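Zesunham Shared Workshop: Help Tickets
Ticket 382: Arm on the blue table drifts to the far side during block pushing
Status: Closed
Opened: June 17, 2019

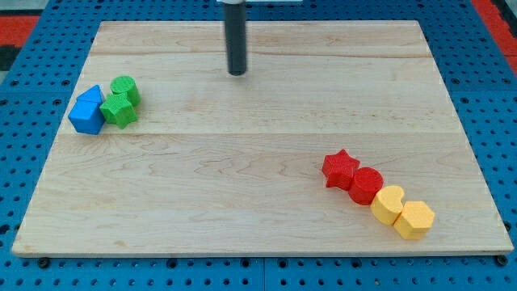

Hello to whoever picks this one up, and sorry in advance for the length. I have been building this little pushing setup in the evenings for longer than I care to admit, and I'm now stuck enough that I would love a second pair of eyes on it. The short version is that the rod doesn't go where I send it. If I ask for the middle of the board it lands on the far side of the middle, and the further I go toward the back edge the worse it gets. Left and right are fine, or fine enough for me.

A bit of background for anyone who hasn't wandered past the table. The arm is the secondhand one I bought from Panen, and the software is the free Tendia controller, set up on the old workshop computer by the window. The job is very simple on paper: the arm lowers the rod, pushes a block along the wood, lifts up and goes to the next one. I print the blocks on the shared printer. The stars and cylinders come in more than one color, and I want the arm to sort them by color first and by shape later, once I'm feeling brave.

What I see when it goes wrong:

The rod comes down past the block, on the far side of it, so the push starts from the wrong place or misses altogether. With the stars it sometimes catches a point and spins the block, which is quite pretty but no use to me. With the cylinders it just slides by.

What I expected: rod comes down right behind the block and pushes it.

Settings as of this morning: travel speed 700, push speed left at whatever Tendia ships with, tool length typed in by hand. Board bolted down, pegboard bolted down.

What I have tried so far:

Restarted everything, twice, including the computer.

Homed the arm before each run. No change that I could see.

Dropped the travel speed by half. It misses more slowly now.

Swapped the blocks around in case the camera was confusing the green ones with the blue one. The blocks are being found correctly on the screen, with the right colors and shapes, so I don't think it is the camera. I could be wrong about that!

Checked the error log. There are 1,027 lines in it and as far as I can tell every one of them is the same notice about a missing sound device.

Any ideas very welcome. I'm at the table most evenings.

Reply from the help desk

Thank you for writing it all out, this is a lovely ticket to get. Long is good, please don't apologize.

I think you are right to leave the camera alone for now. If the screen shows the blocks where they really are, then the trouble is somewhere between the screen position and the arm. Left and right being fine while near and far are off makes me suspect either the tool length or the angle at which the rod is held. If the rod leans even a little, its tip won't be where the controller thinks it is, and that would show up in one direction and not the other.

Could you try the following and write back with what happens?

1. Take all the blocks off the board. Put a small piece of tape near the front, one in the middle and one near the back, and mark a cross on each.

2. Send the rod to each cross in turn, slowly, stopping just above the wood. Measure how far off the tip is, and in which direction.

3. Loosen the bracket at the top of the rod, hold a square against the rod, tighten it again and repeat the three crosses.

One more question while you're at it. Did you change the board at any point? The seams in that one make me think it is one of the glued-up pieces from the Bisht rack, and those are a fair bit thicker than the plain sheet we used to have on that table.

Reply from the author

Oh, that is a very good question and I feel a little silly. Yes, it's from the Bisht rack. I swapped it in during January, when the plain sheet went to somebody's shelf project, and I never gave the thickness another thought. I did the crosses tonight:

Front: nearly on the mark, a hair toward the back.
Middle: 4 mm too far back.
Back: worse than the middle, and I stopped measuring when I saw the rod was clearly leaning.

I put the square on it as you suggested and there was daylight down one side. The bracket screw had worked loose. After straightening it the front and middle crosses were both good, and the back one was still off by a small amount.

Reply from the help desk

Wonderful, we're most of the way there. Now go into the Tendia settings, find the page called Work Surface, and teach it the new board height. You'll want to touch the rod down gently at the four corners when it asks. Keep clear of the bolt heads at the front corners, or it will learn the height of a bolt. (Ask me how I know.) Save, close the program completely and open it again. The new height isn't picked up until you do.

Reply from the author

Did it, bolt heads avoided, and all three crosses are good now! I put the blocks back and ran the color sort from start to finish. One yellow block ended up a little crooked, but everything went to its proper side, and I may have cheered loudly enough to disturb the sewing group next door.

I've added a dab of thread lock to the bracket screw and written the board thickness on a label under the pegboard for the next person. Speed is back at 700. Please go ahead and close this, with my thanks. I'll open a separate ticket about the sound device notice, which is harmless but fills up the log so fast that I can never find anything else in it.

Closed by the help desk. Related: Work Surface page, Tendia setup notes; loose bracket, add to monthly checks.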